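Workplace Organisation, Week 5 handout
Desk stationery: sorting the small stuff

Hello again! Last week we did paper (sorry about the 40 slides), so this week it's pens, pencils, scissors and everything else that rolls off a desk. I used to run supplies at the Banwood office, where we had about 2,000 pens on the books and I could never find one that wrote, so I have feelings about this topic.

1. Get it all out

Tip everything onto one surface and spread it out before you decide where any of it lives. Trays nearby, lids off.

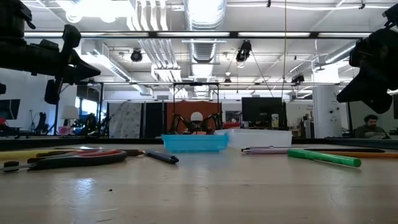
Illar group asked whether it's quicker to sort straight from the drawer. Their feeling was that emptying the lot just makes a second mess to clean up.

Fair point, and for a tiny drawer I'd let you off. For a shared desk, please do the full tip-out — you'll find doubles you'd never see otherwise.

2. Bags count too

Any clear plastic bag that pens came in goes on the table with the rest. Decide whether you're keeping it, then flatten it or bin it. At Gouveia they had a whole cupboard of the things.
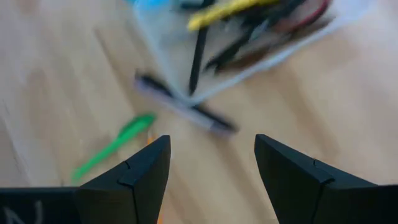
3. Choose your tubs

Low, see-through and rectangular is my favourite, in two colours if you can manage it. I like one tub for ink and one for everything else (pencils, scissors, the odd ruler). Colour beats labels for me, but argue with me in the tute.
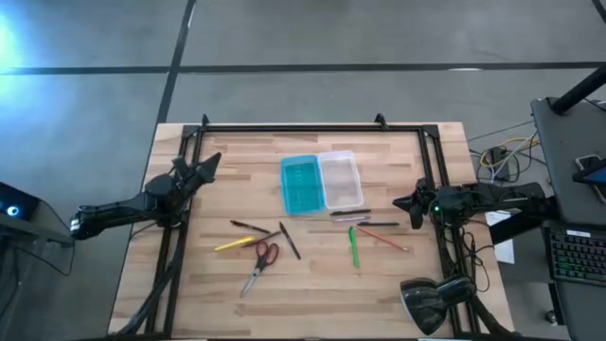

Fig. 3: Two tubs, with pens, pencils and scissors still to sort.

4. Look past your own desk

Once your tubs are sorted, have a wander. Shelves and benches collect strays, and so do the desks where people sit all day.
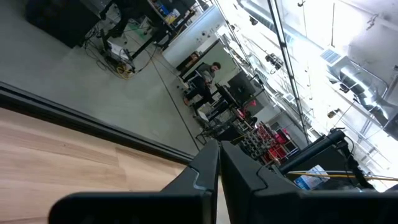
I'd leave a colleague's desk alone until you've asked, mind you. At Esby I tidied 35 highlighters out of somebody's favourite mug and heard about it until February.

For the tute: bring one drawer's worth of stationery and a tub. The write-up is worth 50 marks, and neat handwriting is welcome.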